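Dorgate Football Club: report to the Prikus Fund on the youth and pitch grant
Saturday, October 17, 2026

Dear Teemu Pitkänen,

You asked for two pages and no adjectives. I can promise you the two pages.

The pitch comes first, as it took most of the money. Drainage work on the lower half was finished in July, a fortnight behind schedule, after Hedov delivered the right pipe to the wrong Dorgate. We have played five home league matches on it and lost none of them to standing water. We lost three of them to other football teams, but the grant agreement doesn't mention that.

The final bill for the drains came to £2493, against a budget of £2200. The overspend was met from the bar. Reseeding both goalmouths cost a further £700, as planned, and the grass at the clubhouse end has taken well. The grass at the road end is still thinking about it, and the groundsman wants to go over it again in spring.

The under-14s now have 19 registered players, up from 11 when we applied. The under-12s have stayed level at 16. The girls' side, which was the part of the bid your panel liked best, trains on Tuesdays and has played four friendlies. It goes into the league next season if we can find a second coach with the right badge. One parent has started the course and another has stopped answering my messages. 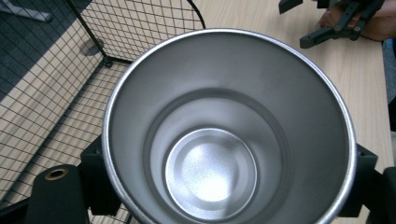

Scouting was always going to be the awkward line in the budget. We put aside £1000 for travel and trial days and have spent £900 of it, chiefly on minibus hire. Two lads from the trials have signed for the reserves. A third, a left-back of real promise, signed for a club four miles away that offered him a locker. We have no lockers. I don't propose to ask you for lockers, but I mention it.

We did turn down one approach for our centre-forward -- a loan until the end of the season, with no fee and a vague remark about goodwill. He has seven goals, and we would like him to go on having them here.

Still to do before the final report: the new dugouts, which need a decision from the council on where the path runs, and the second set of portable goals. I have a quote for the goals and am waiting on another, as your rules require. The receipts to date are attached in order, apart from the minibus ones, which are attached.

The next instalment is due once you have signed this off. Ring me in the evening if anything doesn't add up -- I'm at the ground most mornings and the signal there is poor.

Yours sincerely,
Paavo Valtonen
Club Secretary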